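Length, width and lean: a conversation about cotton jersey

The finishing manager at Sillthorpe keeps a drawer of shirts that came back. Each has a tag stapled to the hem with the lot number, the wash instructions the customer followed, and a measurement in pen. We met at the mill in August to talk about why knitted cotton changes shape in the laundry, how much of that change is decided before the garment is cut, and what a finisher can do about the rest.

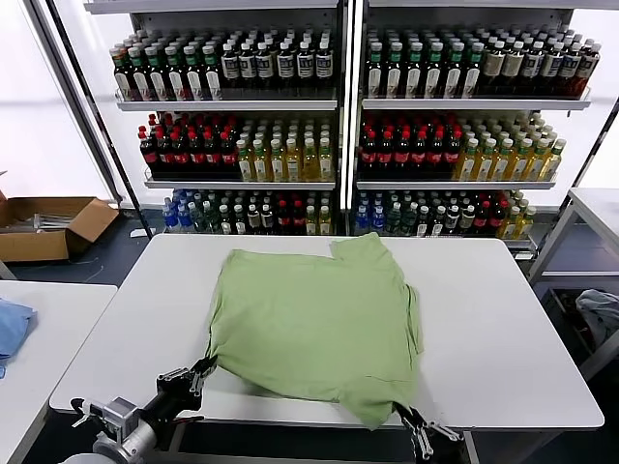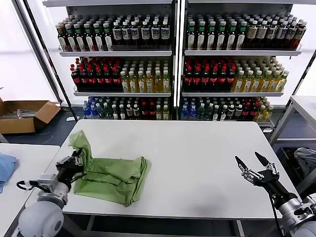
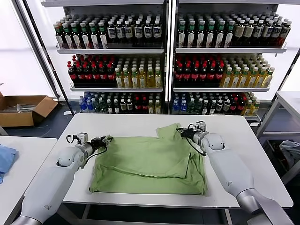
Single jersey is the plainest of the weft knits, and the manager regards it as the least forgiving. Every stitch is a bent length of yarn held in place by its neighbors, with very little to keep it there except friction. Woven cloth has yarns crossing under and over in straight lines, so it tends to resist being stretched along either set. A knit loop simply changes shape. Pull jersey lengthwise and the loops grow tall and narrow; pull it sideways and they spread. Even ordinary handling shows this. Take a T-shirt by its lower corners, as with the light green one in the first picture, and creases run diagonally across the cloth toward the places where it is held. "That is load finding its way to a point," the manager said. "It means nothing about the quality of the fabric. The question I care about is what the loops do when you let go and put them in water."

What they do is relax. On the knitting machine the fabric is drawn down by rollers, and it is drawn again in the dyehouse, where it travels as a rope through jets of liquor. It is then slit, opened, dried and wound. At nearly every stage the tension is lengthwise. The fabric arrives at the cutting table longer and narrower than it would be if left alone, and the customer's washing machine supplies the missing freedom. Water swells the fibers, agitation overcomes the friction between loops, and the loops move toward the shape in which the yarn stores the least energy. The garment gets shorter. Often it also gets wider, which customers rarely mention in their letters.

"People say cotton shrinks," the manager said. "The fiber hardly changes length at all. It swells across its diameter, and a fatter yarn needs more room to go around its neighbor. Most of what they are measuring is us. We stretched it and they found out."

The part that belongs to the mill is called relaxation shrinkage, and in principle it can be removed before sale. Sillthorpe does this in two steps. The first is drying with overfeed, meaning that the fabric is delivered to the dryer faster than it is taken away, so that it lies in small waves and can contract. The second is compaction. Damp fabric passes between a heated roller and a shoe, or between a roller and a thick felt belt, and the difference in surface speed pushes the loops together along the length. The manager is careful about the limits of the second step.

"You can compact a fabric past its relaxed length, and it will test beautifully," the manager said. "On the first wash it may even grow. But the hand goes stiff, the weight goes up, and somebody is paying for that weight. I would sooner get most of it in the dryer and use the compactor as a correction."

Weight is where the commercial argument usually starts. A buyer specifies grams per square meter and a finished width. Shrinking the length raises the weight, and stretching the width lowers it again. A finisher under pressure to deliver a wide, light fabric can meet both numbers on the day of shipment by setting the stenter wide, and the residual shrinkage will appear later in someone's dryer. The manager described having turned down orders in which the width, the weight and the shrinkage could not all be met by the stitch length the buyer had asked for. Changing the stitch length would have solved the problem, but by then the fabric had been knitted.

"The finisher is last in line, so everyone believes the finisher decides," the manager said. "Stitch length decides. Yarn count decides. I only choose which of the three numbers is going to be wrong."

The second subject, and the one that fills most of the drawer, is spirality. This is the slow rotation that brings one side seam of a shirt around toward the front after laundering. It has two causes, and they are frequently confused. One is mechanical. A circular knitting machine carries many feeders, each laying in a course as the cylinder turns, and the courses therefore climb in a helix. The more feeders, the steeper the climb. The other cause lies in the yarn. Spun yarn is held together by twist, and twist that has not been set tries to undo itself. Inside a loop it cannot unwind freely, so it rotates the loop instead. The columns of stitches, known as wales, then lean to one side. Yarn spun in the Z direction sends them one way and S yarn sends them the other.

The two effects add or cancel according to the direction in which the cylinder rotates. A mill that knows its yarn can choose the combination that cancels, at least in part. Sillthorpe buys most of its combed cotton from Cattaneo, a spinner at Nalladano, and asks for it to be steamed after winding in order to calm the twist. The manager tests incoming cones by a method that would have been familiar in any earlier period of the trade: a length of yarn is held in a loop, the ends are brought together slowly, and the snarls are counted.

"A lively yarn will snarl before your hands are anywhere near each other," the manager said. "A dead one hangs there. If it is lively, I want to know before the knitting room has it, and I want the steaming record."

Plied yarn would remove nearly all of the lean, with two singles twisted together in the opposite direction to their own twist. It is also considerably more expensive, and few buyers of plain T-shirts will accept the price. Knitting alternate courses from S and Z yarns gives a similar balance, though it doubles the inventory and invites mistakes at the creel.

The remaining method is one the manager uses with some reluctance. Open-width fabric can be skewed on the stenter so that the wales are straight when it leaves the mill. The correction is made by eye or by camera, and the fabric looks excellent on the cutting table. The twist in the yarn has not been touched. After washing, the wales return to the angle they prefer, and the seam that was sewn straight travels with them. Some finishers now do the reverse and leave the fabric leaning at its natural angle. The cutter lays the pattern to the edge of the cloth, ignoring the wales, and the shirt stays square in the wash. Inspectors who have been taught to look for straight wales reject it.

Testing at Sillthorpe follows a fixed routine. Samples are conditioned flat, marked through a template, washed and tumble dried, then conditioned again before anyone measures them. The manager does not accept readings taken while a sample is still warm from the dryer. Over the past year the laboratory put some 234 lots through this routine and entered the results in Sovex, the record system that the mill also uses for dye recipes. The plot of shrinkage against stitch length came out close to what the textbooks predict. The plot of shrinkage against operator was more useful. One shift had been stopping the dryer early to protect the handle of the fabric, and its samples consistently tested better than the same lots did elsewhere.

"Line dry and tumble dry are different tests," the manager said. "If you stop the dryer at damp, you have invented a third one, and you can't compare it with anything."

I asked what a person at home can usefully do. The manager's advice was brief. Wash in cool water, load the machine loosely, take the shirt out while it is slightly damp, and pull it gently to length on a flat surface before it dries. Hanging it wet from the shoulders adds length in the wrong places. A shirt that has already twisted can be pulled square and pressed, and it will remain so until the next wash.

The oldest part of the mill was put up in 1772, and the conditioning room is on its north side, where the thick wall helps to hold the temperature. The humidity is less obliging. A pen recorder by the door showed a step in the trace from early that afternoon, and the manager noted the time on the chart and moved the day's samples back to the start of their conditioning period.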